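Course HSP 239: Workroom Practice
Handout for Unit 4, Covered Work Surfaces and Open-Front Containers
Instructor of record: Ghada Kassab
Laboratory supervisor: Themba Masilela

Students are expected to read this handout before the first laboratory period of the unit. Sections 4.1 through 4.3 are examinable. Section 4.5 will be used during the practical.

## 4.1 Scope

The unit concerns the preparation of a table for sorting and packing, the choice of a covering, and the placement of containers on the covered surface. Lifting, shelving, and labeling are treated in Unit 5 and are not repeated here. Students who completed the Brosenen short course in May may omit the first reading but must attend both laboratory periods.

## 4.2 Coverings

A covering protects the tabletop and gives the worker a plain ground against which small items can be found. Three types are in use in the department.

**Paper.** Matte brown paper on a roll is the standard covering for dry work. It produces little glare under overhead lamps and is discarded when soiled. Its chief fault is that it wrinkles, particularly toward the far side of a wide table, where the worker cannot easily reach to smooth it. A small wrinkle is acceptable outside the working area. A wrinkle beneath a container is not, as the container may rock when items are placed in it.

**Cloth.** Cloth lies flatter than paper after pressing but catches on rough edges. It must be laundered between sections.

**Rubber matting.** Matting is reserved for glass and for wet work. It is stored in Room 804 and signed out through Mr. Masilela.

Paper is cut with an overhang of 60 millimeters on each side, folded under, and taped to the underside of the table. Tape is never applied to the upper face of the paper within the working area. Begin at the far edge and draw the sheet toward the body, smoothing outward from the middle with the flat of the hand.

## 4.3 Containers with an open front

A container with an open front admits items from the side as well as from above. It is therefore suited to work in which the hand approaches at a low angle. The following terms are used in the practical and in the written examination:

- *Mouth*: the open side through which items pass.
- *Lip*: the edge bordering the mouth. A slanted lip gives a clearer view of the interior.
- *Floor*: the inner bottom surface.
- *Set*: the angle at which the container stands relative to the front edge of the table.

The set is a matter of judgment. A container placed square to the table is easier to align with others. One placed at an angle may be more comfortable to reach when the items lie to one side. In either case, a clear area should be kept in front of the mouth, and nothing should be stored there between tasks.

Light-colored containers are preferred on brown paper. The outline remains distinct, and pale inner walls make a forgotten item easier to notice. Dark containers may be used with cloth, subject to approval.

## 4.4 Shadow and reach

Anything that extends over the table may cast a shadow on it. Before beginning, the student should take up the working position and note where shadows fall on the covering. Small dark items should not be laid out in those places. Where the lamp can be moved, adjust it before the containers are set down.

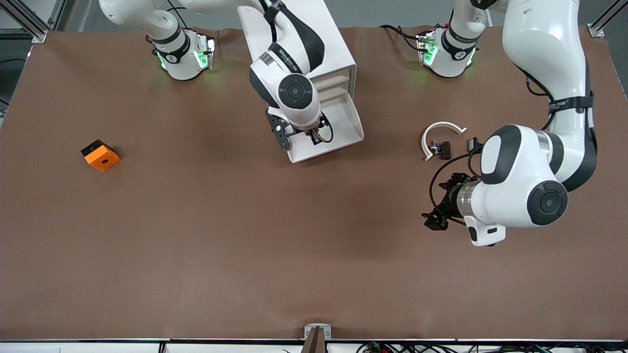

*Figure 4.1. White open-fronted box with a slanted lip, set at an angle on a paper-covered table. Note the slight wrinkling of the paper near the far edge and along the right side.*

## 4.5 Laboratory exercise

Work in pairs. Each pair will cover one table, place one open-front container, and submit a sketch on Form 1318.

1. Clear and wipe the tabletop. Allow it to dry fully.
2. Cut and lay the paper as directed in Section 4.2.
3. Place the container and record its set on the sketch.
4. Mark on the sketch any wrinkles and any areas of shadow.
5. Exchange places with your partner, repeat the placement, and record the second set beside the first.

Sketches are to be drawn in pencil, viewed from above, with the front edge of the table at the bottom of the sheet. Submit the form to Zodwa Kruger before leaving the laboratory.

## 4.6 Reading

Garrido, T., and Umali, D. *Preparing the Work Table*. Plirkent Press. Chapters on coverings and containers.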